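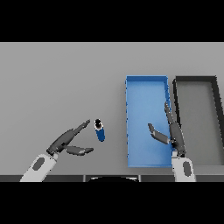 第五讲　颜色会不会影响人：怎样读色彩心理学的证据

本讲要点
一、颜色说法从哪里来
二、“蓝色”到底指什么：色相、明度、彩度
三、偏好、联想、行为，三种结论不要混
四、三个案例：蓝色办公室、粉色房间、红色封面
五、样本、对照和没发表的结果
六、企业手册里的颜色表
七、读文献时的笔记格式
阅读材料与作业见末尾。

一、颜色说法从哪里来

上一讲讲完了颜色的测量，有同学课后来问：既然蓝色让人冷静、黄色让人焦虑是“公认的”，为什么教材里没有一章专门列出来。教材没有列，因为能列的东西很少。市面上流传的颜色含义表，绝大部分追不到任何一项实验。往回追，通常会追到一本设计类畅销书，再往回是另一本设计类畅销书，然后是一篇杂志文章，文章里写着“研究表明”，后面什么都没有。

我请各位在课前做过一次追溯，挑一条颜色说法，一直追到原始数据为止。交上来的作业里，大多数停在第二步或者第三步。有几位追到了一篇会议摘要，摘要只有结论。也有人追到了一篇真正的实验报告，读完以后发现实验里测的和网上说的不是一回事：原文测的是受试者给色卡打的“愉快度”分数，网上写的是“提高工作效率”。

这种变形很常见，值得记住它大致的路线。第一步，把打分说成感受；第二步，把感受说成行为；第三步，把实验室里几分钟的行为说成长期的效果；第四步，去掉受试者是谁。走完四步，一个关于大学生给色卡打分的小结果，就变成了医院墙面应该刷成什么颜色的建议。

另外有一类来源更早，是把宗教、纹章、戏剧里的颜色象征拿过来，换上心理学的名词。象征当然是真实存在的文化现象，研究它有研究它的办法，文献学和人类学都做得很好。问题出在换名词这一步。丧服在不同地方用不同的颜色，这个事实本身就说明“白色使人感到纯洁”不可能是一条生理规律。

二、“蓝色”到底指什么

回忆第二讲：描述一个表面色，至少要三个量，色相、明度、彩度。日常语言里的颜色词主要管色相，对另外两个量管得很松。天蓝、藏青、宝蓝、灰蓝都叫蓝，它们的明度可以差得非常远。

现在设想一个实验，比较“蓝色房间”和“红色房间”里的人谁更平静。实验者去涂料店各买了一桶漆。如果红漆的彩度比蓝漆高一大截（市售涂料里很容易出现这种情况），那么测到的差异究竟来自色相，还是来自彩度？实验者不知道，读者也不知道。早期文献里相当多的“红与蓝”比较都有这个毛病，有的连涂料编号都没有写，更不要说测量值。

控制了明度和彩度以后会怎样？就我读到的研究来说，色相的效应普遍变小，彩度和明度的效应反倒比较稳定：高彩度的颜色被评为更“有刺激性”，高明度的颜色被评为更“愉快”。注意这仍然是评分。

照明是另一个麻烦。表面色离不开光源，同一块色卡放在偏暖的灯下和偏冷的灯下，到达眼睛的光谱不同，色适应会补偿一部分，补不完全。论文方法部分如果只写“在正常室内照明下”，可以在旁边画一个问号。用屏幕呈现刺激的研究也一样，显示器有没有校准，受试者是在实验室里看还是在自己家里看，背景是什么颜色，都要写清楚。在线收集的数据尤其要小心，受试者把屏幕亮度调到多少，研究者根本无从得知。

背景的影响我们在第三讲做过演示：同样的灰块，放在深底上显得浅，放在浅底上显得深。所以一块孤立色卡的结果能不能搬到一面墙、一件衣服、一个包装盒上，需要另外证明。多数作者省略了这一步。

还有面积。色卡只有手掌大，墙面占据大半个视野。装修过房子的人都有体会，在小样上看着淡雅的颜色，上了墙往往浓得出乎意料。至于面积变化以后情绪评分如何变化，文献里结论并不一致，我不打算在课上给出一个方向。

三、偏好、联想、行为

三类结论常常混写在同一段里，读的时候要拆开。

偏好。问人喜欢哪种颜色，蓝色在许多国家的调查里都排在前面，这大概是整个领域里重复得最好的结果之一。可是它能说明的很有限。问“你最喜欢什么颜色”，受试者想到的多半是抽象的颜色，很少会想到蓝色的米饭。换成具体物品再问，排序就会变。喜欢蓝色的人买车，照样买白的灰的。对产品设计来说，抽象偏好的预测力相当差，这一点设计专业的同学恐怕比我清楚。

有一种解释认为，人对颜色的偏好来自对带有这种颜色的物体的好恶：晴天和清水是蓝的，所以蓝色讨人喜欢。这个想法有一些相关数据支持。我的保留在于方向：让受试者报告与某种颜色相关的物体时，他本来就喜欢这种颜色，会不会更容易想起好的物体？相关系数再高，也回答不了这个问题。需要操纵经验的实验，而操纵经验的实验做出来的效应一般都小，持续时间也短。

联想。问人看到红色想到什么，答案有火、血、危险、喜庆、停车。联想测得出来，在一种文化内部也比较稳定，它是学来的，这没有什么可争的。要争的是联想有没有后果。一个人能说出“红色代表危险”，不等于他坐在红椅子上会觉得危险。

行为。做题对了多少，反应快了多少，在店里待了多久，买了没有。实践者最关心的是这一类，证据最弱的也是这一类。原因之一是行为受太多因素影响，颜色即使有作用，也淹没在噪声里；要把它捞出来，需要的样本远远超过大多数实验室的能力。

有一个例外要说清楚，免得大家走到另一个极端去。颜色在视觉搜索里的作用是扎实的。在一堆灰色零件里找一个黄色的，快；标签颜色与类别对应，找东西就快；警示标志与背景的对比足够，看见的人就多。色词干扰（用红墨水写“绿”字，让人报墨水颜色）几乎在任何课堂上都能当场做出来。所以“颜色对行为没有影响”也是错的。有影响的地方，机制清楚，效应大，不需要情绪理论来帮忙。讲到情绪、性格、创造力、食欲的时候，效应突然变得时有时无，这个对比本身就有信息量。

四、三个案例

案例甲：蓝色办公室

阅读材料一是 Caron 的报告。Réjean Caron 在 Undholm 公司的两层办公区做了一次比较，一层墙面改成浅蓝，一层保持原来的米白，几个月后员工填写问卷，蓝色那层的“专注感”得分较高。报告写得很规矩，涂料的测量值、灯具型号、问卷原文都在附录里，这些请大家学习。

毛病出在设计上。两层楼，一层一个条件，那么“颜色”和“楼层”完全重合。蓝色那层在上面，噪音少，主管办公室也在那一层。无论有多少员工填了问卷，在颜色这个变量上，独立的观察单位只有两个。Caron 用员工人数作为样本量去做检验，得到一个很漂亮的显著水平，这个数字没有意义。上学期统计课讲过聚类数据，忘了的请回去翻。

还有，刷墙这件事本身就是干预。员工看见公司花钱翻新自己的楼层，心情好一阵子，不奇怪。合适的对照是把另一层也重新刷一遍，刷成同样的米白。报告没有这么做，理由是预算。预算是正当的理由，但结论里就不该再写“蓝色提高专注”。

报告第二版加了一节，说员工并不知道研究目的。员工填的问卷标题是“办公环境色彩满意度调查”。

案例乙：粉色房间

把拘留室刷成某种粉色可以让人平静下来，这个说法从上世纪七十年代末流传至今，不少地方真的刷过。早期的证据主要有两类。一类是单个机构的前后比较：刷墙以后，暴力事件减少了。另一类是让人盯着粉色纸板，然后测手臂力量，说力量下降。

前后比较的问题，各位应该已经能背出来了。一个机构往往是在出了事以后才想到刷墙，事件数处在高点，高点之后自然回落，这是向均值回归。刷墙的同时，管理层可能还换了值班制度，加了培训。测手臂力量那一类，测试者自己就知道纸板是什么颜色，还要亲手往下压受试者的手臂，压多大的力由测试者决定。这种条件下，想得到什么结果都不难。

后来有人做了控制更严的研究，包括在拘押场所里做的，没有看到粉色比对照颜色更能让人平静。这些结果的传播远不如最初的故事。我曾在一次面向建筑师的培训上讲过这个案例，讲完之后有听众问我，那么应该刷哪一种粉色。

请注意，粉色房间还有一个伦理上的侧面。如果被关的人认为粉色是对自己的羞辱，那么刷墙就有了心理作用，只是和原先设想的作用不同。文献里讨论这一点的篇幅太少。

案例丙：红色封面

考试之前看到红色，成绩会下降。最初的报告引起很大的兴趣，因为操纵非常小，只是封面或者编号的颜色不同，效应却不小。凡是操纵极小、效应很大的结果，我建议先按住不动，等一等。

阅读材料二是 Ada Colombo 的重复研究，992 名受试者，方案事先登记，色卡控制了明度和彩度，试卷的发放者不知道封面颜色。红色组与灰色组的成绩没有可辨别的差异，置信区间窄到足以排除最初报告的那种效应。材料三是 Thomas Ferraro 的评论，他提出 Colombo 用的题目太容易，受试者没有“成就压力”，所以红色不起作用。

Ferraro 的意见应当认真对待，题目难度确实可能是调节变量。可是读者也要问：最初的论文有没有说过，效应只在有压力时出现？没有。那么“需要压力”就是看到结果以后才加上的条件。加条件是允许的，加完以后要拿新数据去检验。到我编这份讲义的时候，没有看到他的新数据。如果每一次失败的重复都能换来一个新条件，理论就什么也不禁止了。

我自己的判断是：红色封面效应即使存在，也小到不值得任何学校为此改印试卷。这个判断可以被推翻，推翻它需要一项与 Colombo 规模相当的正面结果。

五、样本、对照和没发表的结果

先说样本。Wenceslao Gaete 整理过一批颜色与情绪的实验，他的表格放在阅读材料四里。按惯例，小样本研究报告的效应大，大样本研究报告的效应小，画成漏斗图，左下角空着一块。左下角应该放的是小样本、没有效应的研究。它们去了哪里，大家都明白。

用统计方法对发表偏倚做校正，得到的数值依赖于所选的模型，不同模型给出的答案差得很远。Gaete 报告了几种校正，有的校正之后效应还剩一点，有的基本归零。他在讨论里选了剩一点的那种作为主要结果，理由写得很简略。引用这篇综述时，请把几种校正都写上。

再说对照。颜色实验里很难做到真正的双盲，受试者总归看得见颜色。能做的有几件：隐瞒假设，用其他任务掩护；让评分者不知道条件；实验结束时问受试者猜到了什么，并把猜中的人数报告出来。最后一件做的人最少，而它花不了几分钟。在大众普遍相信“蓝色冷静、红色兴奋”的社会里，受试者带着答案走进实验室，问卷收回来的就有可能是这些答案。

跨文化研究里，这个问题换了一副面孔。Margareta Stanciu 收集过 789 份多语种问卷，发现颜色词与情绪词的配对在各语言间相当一致。结果本身可信。只是她的问卷用的是颜色词，没有色样，所以测到的是词与词的关系。全球的人看类似的广告和电影，使用相近的图标，配对趋同不足以说明配对是天生的。她本人在论文里讲得很谨慎，转述她的通讯稿就没有这么谨慎了。各位以后写通讯稿的时候请想一想这件事。

婴儿研究有时被拿来证明天生性。婴儿看某些颜色的时间更长，这个现象有不少实验室报告过。看得久说明能分辨，也可能说明有偏好，从看得久到“感到快乐”之间还隔着很远。而且婴儿的注视模式和成年人的颜色喜好并不总是对得上。

关于效应的实际大小，我习惯问一个粗笨的问题：把它和别的东西相比如何？一间办公室，温度是否合适，吵不吵，有没有窗户，同事是不是总来打断你，这些因素对专注的影响都有相对像样的证据。颜色排在它们后面很远。一家机构若是把预算用在请色彩顾问上，而空调还是坏的，顺序就颠倒了。

六、企业手册里的颜色表

课上传阅过三份手册的节选，在这里记一下讨论的内容。

Mujić 的品牌手册规定主色为深蓝，理由是“蓝色传递信任”。手册引用了一项调查，调查问的是“下列颜色中哪一种最让你想到信任”，选蓝色的人最多。这属于联想。从联想走到“使用蓝色标志的公司更受信任”，手册里没有任何数据。大量银行和保险公司使用蓝色，受访者想到信任时选蓝色，也可能是从这些标志里学来的。因果若是倒过来，建议就变成了“用蓝色，以便看起来和别人一样”，这在商业上也许合理，只是不必收咨询费。

Lirkex 的门店手册更进一步，声称把收银区改为橙色以后冲动消费上升。我们向该公司索要过数据，得到的是一张没有纵轴刻度的柱状图。参与改造的门店是店长自愿报名的，改造同时调整了货架，收银台旁新摆了糖果。有同学指出，糖果两个字已经足够解释一切。我同意。

第三份是某医院设计指南的草案，匿名处理。指南建议儿科用暖色，精神科用绿色，手术室用蓝绿色。手术室的理由站得住：长时间盯着红色组织之后，看白色表面会出现绿色残像，蓝绿色布面能减轻这种干扰，机制在第四讲讲过。另外两条引用的仍然是颜色含义表。一份文件里，有依据的和没有依据的建议写成同样的语气，排成同样的格式，读者无从分辨。你们将来如果参与写指南，至少可以在每条建议后面标明证据类型，没有证据就写“惯例”。惯例也可以执行，大家知道它是惯例就行。

讨论中有人为设计师辩护，说客户需要理由，“好看”两个字通不过评审，只好说“蓝色提升信任”。我理解这个处境。但是“在同类方案里，多数使用者觉得这个好看，我们测过”是一条很好的理由，而且可以是真的。把审美判断包装成心理学定律，短期方便，下一次评审时别人也可以拿另一条定律来否决你。

可访问性是另一回事，不在怀疑之列。色觉异常者的比例、对比度对阅读的影响，证据都充分。仅用红绿区分状态的界面对一部分使用者就是不可用的。遗憾的是，在我看过的品牌手册里，讲颜色情绪的篇幅几乎总比讲对比度的篇幅长。

七、笔记格式

读每一篇实证论文，请按下面的项目记笔记，每项写一两句即可，写不出来就写“未报告”。

刺激：色样的测量值，有无控制明度和彩度，呈现方式，背景，照明。
对照：与什么颜色相比，对照组除颜色外有无差别。
单位：随机分配的单位是人、房间、楼层还是门店，分析时有没有用同一单位。
结果：测的是偏好、联想还是行为，谁来评分，评分者知不知道条件。
预先登记：有没有，与正文是否一致。
猜测：有没有询问受试者对目的的猜测。
效应：大小与区间，不要只抄显著水平。
外推：作者在讨论里把结论推到了哪里，数据支持到哪里。

去年有同学把“外推”一项写成了对作者人品的评价，请避免。大多数作者并没有骗人，他们只是相信自己的结果，这和我们所有人一样。要写的是第几页的哪一句话超出了数据。

怀疑也有用滥的时候。有的笔记对每篇论文都写“样本太小”，包括 Colombo 那篇。样本够不够，要看想检测的效应有多大、想要多窄的区间，请先算再写。同样，“没有跨文化样本”可以加在任何论文后面，加上去并不说明你读过它。

阅读材料

一、Caron，Undholm 办公区墙面颜色报告，第二版，含附录。正文可以略读，附录精读。
二、Colombo，试卷封面颜色的重复研究。
三、Ferraro，对材料二的评论，以及 Colombo 的简短答复。
四、Gaete，颜色与情绪实验综述，只读方法、漏斗图和校正部分。
五、Stanciu，颜色词与情绪词的多语种问卷，选读。

材料都放在课程文件夹里。材料四的扫描件有两页次序颠倒，看页码就能分辨。

作业

从材料一和材料五中任选一篇，按第七节的格式做笔记，然后写一段不超过 700 字的短评，说明如果由你重做这项研究，会改动哪一处设计，为什么先改这一处。只准改一处。预算与原研究相同，所以“增加楼层”或者“增加国家”这样的方案要交代钱从哪里来。

选材料一的同学请注意，随机分配楼层解决不了只有两层楼的问题，往年有人在这里写了整整一页。可以考虑在同一楼层内部改变什么，或者在时间上怎样安排。

短评在下一讲开始之前交，纸质和电子版都可以。第 8 讲会拿其中几篇匿名讨论，不愿意被讨论的请在首页注明。

下一讲讲食物颜色与味觉判断，那里的证据比本讲好一些，染色的白葡萄酒那个著名实验除外，它测到的东西和大家以为的不太一样。请提前把第三讲关于同时对比的部分复习一遍，有一个演示要用到。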